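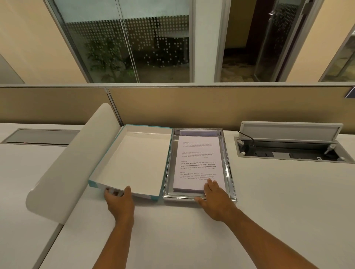
3.2 Storage stability of the cold-pressed oils

Four oils were compared: rice bran, perilla, peanut and virgin coconut. The first three were pressed at the Kongkaew mill from seed or bran of a single harvest. The coconut oil was bought as a retail product under the Parnodcombe label, and its pressing date is not known. For this reason its starting values should be read with some care.

Each oil was divided into 500 mL amber glass bottles, filled to the neck and closed with screw caps. Bottles were held in the dark at 40 °C for 12 weeks. Peroxide value and free fatty acids were measured at the start and every second week after that. A fresh bottle was opened for each measurement, so that no sample had been exposed to air before testing.

Perilla oil showed the fastest rise in peroxide value, as would be expected from its high share of alpha-linolenic acid. Rice bran oil changed slowly over the whole period – a result we attribute mainly to its natural oryzanol and tocopherols, although these were not measured separately. Peanut oil fell between the two. Coconut oil barely moved, but the panel noted a soapy taste in the later samples that the peroxide test does not capture.

Figure 4. Peroxide value of the four oils during storage in the dark. Points are means of duplicate bottles.

Free fatty acids followed a different order. Rice bran oil had the highest value at every measurement, including the first. Lipase activity in the bran before pressing is the likely cause, and heating the bran soon after milling would probably lower it. Storage itself added little.

These results apply to unopened bottles only. Oil in a home kitchen is opened often and kept near light and heat, and shelf life under those conditions will be shorter – for perilla oil in particular.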